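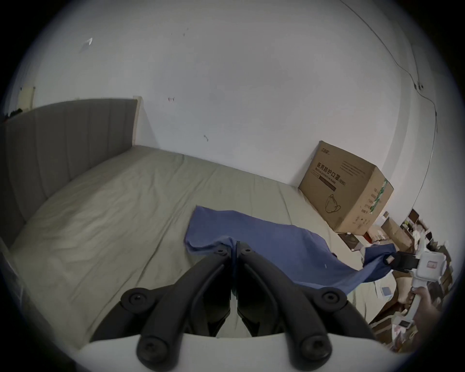

Figure 1. Blue cloth on a fitted sheet.

4. Washing towels and bed linen

This section applies to the Tondora front-loading washer. Read section 2 (Connecting the water supply) and section 3 (First empty cycle) before you run a load of linen.

4.1 Sorting the load

1. Separate towels from sheets. Towels hold more water and can throw the drum off balance when they are mixed with light fabric.
2. Separate dark and bright colors from white and beige items. Wash new colored towels alone for the first three cycles.
3. Check the care label on each item. If the label gives a lower temperature than the program you plan to use, follow the label.
4. Close zippers and buttons on duvet covers and turn the covers inside out.
5. Shake out each item before you put it in the drum. Fitted sheets tend to trap small items in the corners.

Note: Do not fill the drum to the top. You should be able to fit your hand, held upright, between the laundry and the top of the drum.

4.2 Adding detergent

1. Pull the drawer out until it stops.
2. Pour detergent into the compartment marked II. Do not go over the MAX line.
3. If you use fabric softener, pour it into the compartment with the flower symbol. Leave softener out when washing towels.
4. Push the drawer in fully. The cycle will not start with the drawer open.

Caution: Never put chlorine bleach and a rust or limescale remover in the drawer together. The mixture gives off a harmful gas.

4.3 Choosing a program

1. Press Power. The display lights up and shows the last program used.
2. Turn the dial to Linen for sheets and pillowcases, or to Towels for bath and hand towels.
3. Press Spin to change the spin speed. The default for Linen is 1,000 rpm. Use a lower speed for anything that creases easily.
4. Press Start and hold it until the door lock symbol appears.

The Linen program runs for 69 minutes and the Towels program for 70 minutes. Extra Rinse adds 13 minutes to either one. The time on the display may change during the first part of the cycle while the machine weighs the load.

Caution: The door glass gets hot on programs over 60 °C. Keep children and pets away from it.

4.4 Unloading and drying

1. Wait for the lock symbol to go out, then open the door.
2. Take the laundry out promptly. Linen left in the drum will crease and may start to smell.
3. Pull sheets into shape by the corners before you hang them up.
4. Wipe the rubber door seal with a dry cloth, including the fold at the bottom.
5. Leave the door and the drawer slightly open until the inside is dry.

4.5 If the load comes out too wet

The machine skips the final spin when it cannot balance the drum. Open the door, loosen any items that have wrapped around each other, and run Spin Only. A single heavy item, such as a bath mat, may need one or two towels added. If the display shows E4, clean the pump filter as described in section 6.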